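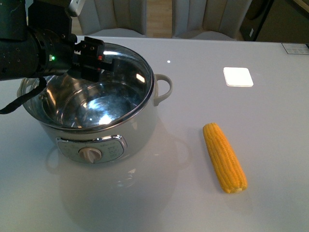
Fitness & Home Workouts

Re: Rower or bike for a small spare room?
From: Leobardo Varela
Dec 4, 2025

Clifford Hiebert wrote:
> I'm 52 and my knees aren't what they were. I've got room for one machine
> and I keep going back and forth between a rower and an exercise bike.
> Anybody here own both? Is the noise bad?

Hi Clifford,

I've had both! The bike was a Storovia and it was fine, very quiet, but I got bored with it and by October it was holding up my jackets. So I sold it and bought a used rower from a guy over in Hawthorne, and I'm still on it most mornings before work.

On knees - mine complained the first week, then I quit jamming my heels up against the seat at the front of the stroke and they settled down. Start short. I did 2000 meters a day and nothing else for a month, and it took me 13 minutes at first (go ahead and laugh, everybody else did). Now I do 30 minutes if there's a good podcast.

Noise depends on the type. Mine is an air rower and my wife can hear it through two doors, so I'd look at a magnetic one if anyone sleeps near that room. And measure the floor with your legs stretched out, plus a bit behind you for the lean back.

Want to come over and try mine before you spend anything?

Leobardo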